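Handout 4: Demonstration data from hand-held grippers
Saturday, May 9, 2026

1. Recording
Each demonstration is stored with its wrist view. The gripper body stays in view, so its pixels are masked before training.

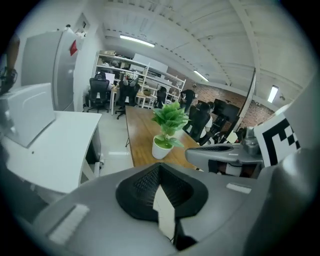 2. Background variation
People stand or sit near the table. Policies trained on 10 demonstrations tend to fit such details; the Utmont set has 400.
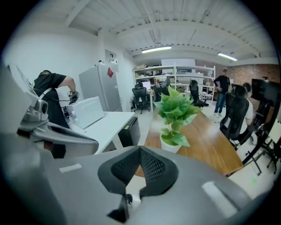 3. Head view
Marker cubes held in the hands give pose relative to the head camera. Drop segments where a cube is hidden. 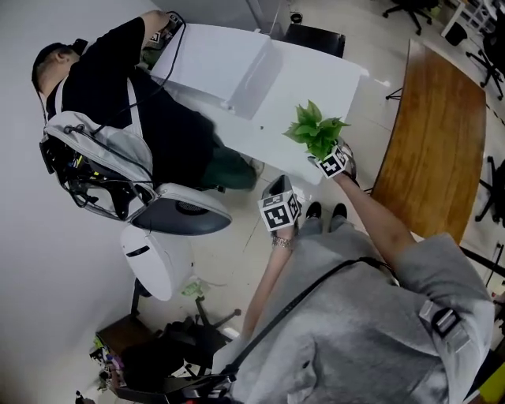
Eduard Ševčík objects that dropping them biases the set toward slow motion, and would interpolate gaps under 2 seconds.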